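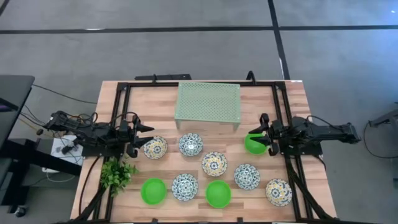

Do I need a matching set of bowls?
No, and be wary of any shop that says you do. Matching sets are mostly a way to sell you 12 of something when you use five. Plain green bowls next to a patterned one look fine on a wooden table, and a leafy plant does more for the place than another row of identical china. Buy what you'd reach for at breakfast.

Is a perforated stand worth the money?
Sometimes. The holes let air through, so it's decent for fruit. As a riser for plates it does nothing a solid shelf wouldn't do. Measure your table first - Amra Obradović in our Barnton store takes back more stands for being too wide than for any other reason.

The label says "dishwasher safe." Is it?
Maybe on the top rack. We don't trust the phrase much for hand-painted patterns. Wash one bowl for a month before you commit the rest.

Will bowls scratch a wooden table?
Unglazed foot rings will. Run a thumb around the base, and if it feels like sandpaper, use felt pads or send it back.

Can I return bowls I've already used?
Within 30 days, yes, if they aren't chipped. Quote the order number from your receipt. Sale items can be exchanged only.

Do you sell the Erneveck glaze sealer?
We stopped in January. Panagiotis Georgiou tried it on our own bowls at Protside and couldn't see a difference, and neither could we.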